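Nanside Speaker Series: spring update for the Sawatzky Fund

Hi all,

Quick catch-up from my end on how your grant is being spent, since the last one I sent was mostly me worrying about the venue. The venue is sorted! We've got the main hall at Pludbridge for the whole Wednesday, plus the two side rooms for workshops, and they let us have it at last year's rate.

Ticket sales opened in April and we're at 1,000 sold out of 1,228 seats. I thought the student price would go first, but it's the full-day passes with lunch that are moving fastest (I've asked the caterer for a new quote and will forward it when it lands). Evening-only tickets are slow. I'm going to try a two-for-one with the Dodach bookstore and see if that shifts any.

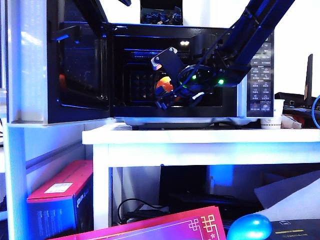

On speakers, we had 36 applications and picked 10. Eight have signed. The other two have said yes by email and I'm chasing the paperwork – one is waiting on her employer, the other is just hard to get hold of. Talks are capped at 15 minutes this time, after the overruns last year pushed lunch back so far that people left to find sandwiches.

Money: we're under on printing and over on sound. The hall's own microphones don't cover the balcony, so I hired extra, and I moved what was left in the printing line to pay for most of it. If you need that change signed off formally, send me the form and I'll fill it in.

Still to do before my next report: captions for the livestream, name badges, and a proper rehearsal in the hall. I'd also love two seats held for you if anyone from the fund wants to come – let me know and I'll put you near the front.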